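Wullora Opens Its Doors in June, and I Can't Wait to Show You Around

FOR IMMEDIATE RELEASE

Hi, I'm Saron Ayele, and after more time spent staring at floor plans than I care to admit, I get to write the press release I've been looking forward to most. Wullora, our new home and interiors showroom, opens to the public in June, on the ground floor of the old Grerkis building. Doors open at 10 a.m. on a Monday (yes, a Monday, I'll get to that) and everyone is welcome, whether you're furnishing a whole house or you just want somewhere nice to sit with a coffee.

I started Wullora as a two-day-a-week design service at my kitchen table. People would come to me with one room they couldn't figure out, usually the living room, and we'd work through it together with paint cards and a tape measure. What they kept asking for was a place where they could see big pieces next to each other before spending real money. A sofa on a website tells you very little about a sofa. So when the Grerkis lease came up, I called my business partner Periklis Karagiannis and we went to look at it that same afternoon. It had no working lights and a family of pigeons, and we signed anyway!

The finished showroom is laid out as eight full rooms, and you can walk into all of them. There are no ropes and no little signs telling you to keep off the furniture. Sit on the chairs, open the drawers, put your feet up if your shoes are clean. Two of the rooms are small on purpose, the size of a typical apartment bedroom and a typical apartment living room, and those are the ones I'm proudest of. Big rooms are easy. Fitting a dining table for four into a space where you also need to watch TV took us five tries.

Our opening range has 382 pieces in it, from dining tables down to drawer pulls. Mingxuan Gu looked after the stone and plaster side of things, and I've never met anybody who cares so much about veining. We went dark with a lot of it this year. Brown marble has been out of fashion for ages and I think that's a shame, it's so much warmer than gray, and next to plain white it looks wonderful. 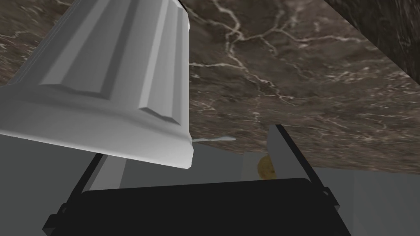 Fluted white and deep brown marble with pale veins, shown in a computer rendering.

The textiles come from Tôn, a small weaving studio that Bezawit Teshome runs with her sister. Bezawit sent us a box of wool samples last winter and I ended up ordering nearly everything in it, including a mustard blanket that I had sworn was going to be for the shop and that now lives on my own bed. "I wanted fabrics that can take a dog, a toddler and a glass of red wine," Bezawit told me when I asked her for a quote for this release. "Saron asked if I meant all at once. I did."

Lighting is by Cliltano, led by Ekrem Tokgöz, and I'll let him speak for himself too. "Most homes have one bright light in the middle of the ceiling and it makes everybody look tired," Ekrem says. "Put three lamps in the corners and leave the ceiling one off. You'll be surprised how much you like your own furniture." He'll be in the showroom on opening day and he is very happy to talk about bulbs, so bring your questions.

Now, about that Monday. A lot of the people I've worked with over the years have jobs in restaurants, hair salons and hospitals, and Monday is when they finally have time to shop. Every store they want to visit seems to be closed. We're going to be open, this week and every week, and we'll take our day off on Wednesday.

The first 200 visitors will get a canvas tote with a paint card, a paper tape measure and a coupon for 35 percent off any one item from the Tôn collection. We'll have coffee going all day and Periklis is baking, so come early if you like almond cookies.

We're also starting free one-room consultations in the showroom on weekday evenings. Bring your measurements and a few photos on your phone, and one of us will sit down with you and sketch something out. You don't have to buy anything. Appointments can be made at the front desk from opening day.

Press who would like to come through before the opening are very welcome. We're holding a quiet preview the Friday before, starting at 4 p.m., and I'll be giving the tours myself. Just ask for me, Saron, at the Wullora front desk, and let us know if you need parking, as the lot behind the building is small and fills up fast.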